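Keeping a prize draw tidy at a works or club event

Buy cloakroom tickets in two colours, one for the draw and one for the tombola. Mixed colours in one drum cause arguments. Fold each ticket once only, as tightly folded ones sink and stay at the bottom.

Line the drum with baking paper if it has held food before. A large stockpot does just as well - stir it with a wooden spoon between prizes.

Write the closing time on the front of the box in thick pen. We shut ours 15 minutes before the draw at Giltness and that was enough to sort the stubs. 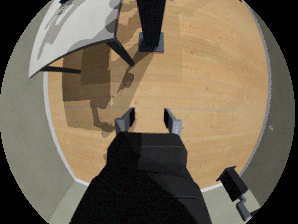 *Light wooden floor and a white table, seen from above.*

Put prizes out in the order they will be drawn, smallest first. Stick the number underneath with masking tape, which peels off china without marking. Avoid parcel tape on boxes of chocolates.

Bottles travel best in a wine carrier with a tea towel pushed between them. Hampers need a firm base, so cut a piece of card to fit before adding the straw.

Keep the stubs in a labelled envelope until January. Ticket 113 went unclaimed for weeks last time, and the stub had the phone number on the back.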